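4.2 Adhesive liner on the cover panels

The suppliers' case for tape-backed gaskets is that they save labor. Medgate's sales sheet promises a faster fit with no loss of seal, and Bastora repeats the claim almost word for word. We found little behind either statement. Neither firm says how long it takes to get the release liner off, and the liner has to come off before anything sticks.

Our own trial used 300 gray panels on a plain white bench. Figure 7 gives three views of the parts. 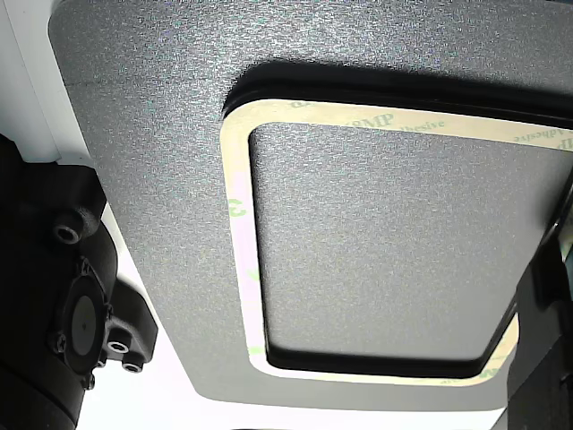
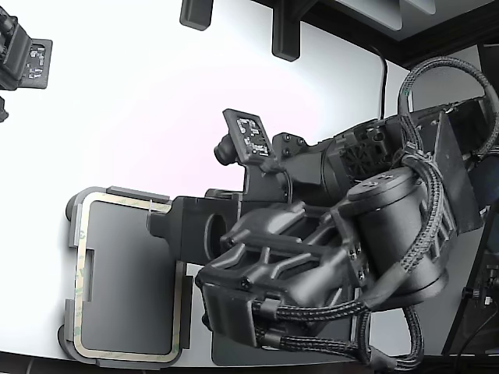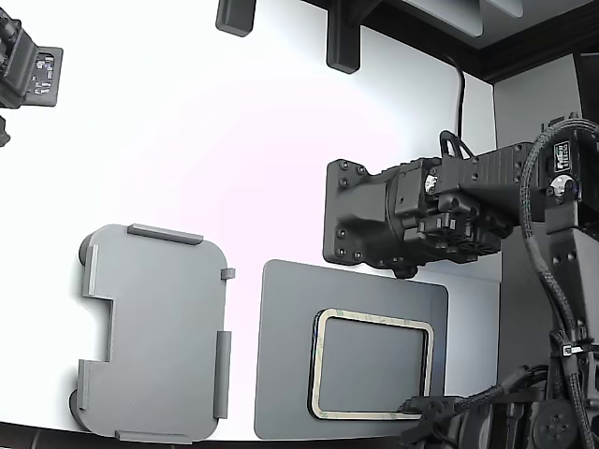

Figure 7. Gray parts on the bench. The first view is a close one, with the printed liner running around the recess inside the black gasket.

A reader at Tindall objected to this whole line of inquiry, writing that liner removal is a matter of seconds and that any shop worth the name gives the job to whoever has the best fingernails. That may be so in a small shop. It does not tell us what happens over a full shift, and the letter came with no timings -- a habit we have met before in this field.

We also doubt the common view that a closed outline of tape is always better than four straight strips. A closed outline has no ends to lift, but it has rounded corners, and in our trial the corners were where the liner tore. Of the 300 panels, 165 needed a second pull at one corner or more. Romico reports a far lower figure from a run of 460, yet counts a torn liner as removed if the larger piece came away. By that rule our own figure would drop too, and the scrap left in the corner would still be there when the cover went on.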